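Chapter 7
Setting the Table Before You Cook

When I was learning to cook for other people, I burned things. I burned onions, I burned rice, and once, in a rented kitchen in Breseck, I burned a pot of soup, which my sister still brings up at weddings. I always blamed the stove. It took me an embarrassingly long time to notice that every one of those disasters happened while I had my back turned, digging through a cupboard for a bowl.

So this chapter has no heat in it at all. We're going to spend it at the table, with trays and bowls, getting ready. I know, I know, you want to get to the dumplings! They're in Chapter 8 and they'll wait for you.

You'll hear cooks call this kind of work "mise en place," a French phrase for having everything put in its place. My first teacher, Jhun Macaraeg, just called it "laying out," and that's the name I've used ever since. His rule was that you lay out everything the recipe touches, food and dishes both, and then you read the recipe again from the top with your finger on the page. If your finger lands on something you can't see on the table, you go and get it. Then you start over at line one (yes, line one, even if you were nearly at the end).

By the time you finish this chapter you should be able to read a recipe and list the dishes it needs, choose a tray or a bowl for each job, and lay out a full recipe without going back to the cupboard.

7.1 Trays and Bowls

Let's start with the dishes themselves. A bowl is for anything that gets stirred, tossed, soaked or poured. A tray is for anything that needs to lie flat and stay apart from its neighbors: sliced vegetables, folded dumplings, cookies waiting for their icing. That sounds too simple to put in a textbook, but watch a beginner pile 60 dumplings into a mixing bowl and then try to get them out again in one piece. I've been that beginner. We ate a lot of dumpling-flavored lump that night.

Look for a tray with a raised rim, so things don't roll off when you carry it. Rounded corners are nice too, as they're much easier to wipe out. For bowls I like stainless steel, which is light and doesn't chip when you knock it against the faucet. Size matters more than looks, and when you're torn between two bowls, take the bigger one.

Looks aren't nothing, though. I'm fond of a pretty tray, and a bit of rose pattern on a dark wood table cheers me up while I'm peeling garlic. Keep the tray and the bowls close enough that you can move food from one to the other without taking a step.
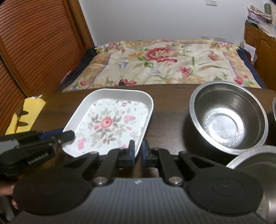 Liam Tunstall would put the bowls on the left. He's left-handed, he says, and every cooking class he ever took at Nillton laid things out backward for him, so he spent a whole term reaching across himself and dripping egg on the tray. His advice is to pretend to cook the dish once with empty hands and see which way your arms want to go.

I tried it and moved my own bowls that same evening. Try it yourself before you read on to 7.2, where we'll take the recipe for Mivden noodle salad and work out what goes into which dish. You'll need a pencil, a tray and 3 bowls.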